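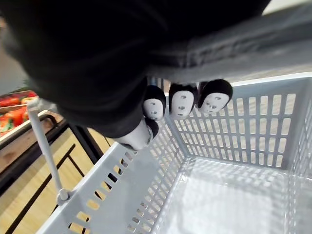
October, evening

Basket day again. Dennis wanted the hand coming in over the basket from the far side this time, so most of the morning went to teaching myself to reach across something I normally reach into. My own arm does it without asking. Through the glove I have to think about the wrist first, then the elbow, and only then the fingers, and by that point I have usually drifted too low and I am worried about the rim.

I started at 7 with the calibration. Open, close, thumb to each finger, flat palm, fist, repeat. The thumb was off. I would hold it straight and the robot's would sit bent. I took the glove off, put it on again with the strap one hole tighter, and it was better. Tarek says the strap should be the first thing I check and he is right, but I never remember until I have been through everything else.

The task this week is the produce stand. Pick a pepper from the crate, carry it over to the basket, lower it, let go, come back. Dennis splits it into pieces and we record the pieces separately before doing the whole thing. Today was the approach over the basket with nothing in it and nothing in the hand. It is dull work. You go over, stop with the fingers inside the wall, hold for two seconds, go back. If the hold is shaky the episode gets thrown out. My holds were shaky until about the time the coffee was ready.

The handle is the real trouble. It stands up between the crate and the basket, and every path I like goes straight through it. I tried going high and coming down, which is safe but slow, and Dennis says the slow ones teach it to be slow. I tried going around the front and ran out of arm. What worked in the end was tipping the wrist a little as I passed and straightening it after. I did that one over and over until it felt like a single movement. I asked if we could just fold the handle down and Dennis said no, in the Nisidberg store people leave them up.

Count at lunch was 90 kept. I had hoped for more. Tarek ran the morning set through the checker while we ate and a good part of the early ones had the same fault, the fingers closing slightly on the way in. I was not aware of doing it. I must do it when I concentrate. He showed me the finger plots and there it was, a little bump every time in the same place. In the afternoon I kept my hand open on purpose, so open it ached, and the bump went away.

Lunch was soup and the rest of the bread. Tarek is reading a paperback from 1968 with the cover gone and will not tell us what it is. He reads standing up.

After lunch we did some of it the other way, with the motors slack and me moving the arm by hand. I like this better for the big movements. You feel the weight of it and there is no delay. But it is hopeless for the fingers, I cannot place the arm and shape the hand together without a third hand of my own, so Dennis worked the fingers from the keyboard while I pushed. We got in each other's way. He closes early, I arrive late. We kept a handful and went back to the glove.

Lidora called in the middle of the afternoon about the schedule. They would like the full sequence by the end of the month. Dennis was on the phone in the hall for nearly an hour and came back and said we will start on the real pick tomorrow, peppers first, then the round things. I think the peppers will be all right. They have a shape you can get hold of. The onions I am less sure of.

Lục has the arm in the mornings from now on for the drawer task, so I will be on afternoons and can sleep later. I don't mind that. Orkell are supposed to send the new glove, the one with the buzz in the fingertips, and I will believe it when it is on the desk. With this one I go by eye for everything, and inside the basket I often can't see the thumb at all.

Shoulder sore, the right one, same place as last week. Did the stretches on the floor after dinner. Wrote to Mom. Need to buy tape and a longer cable for the foot switch, and ask Tarek whether the bad morning ones are deleted or only flagged, because I would like to look at a few of them again.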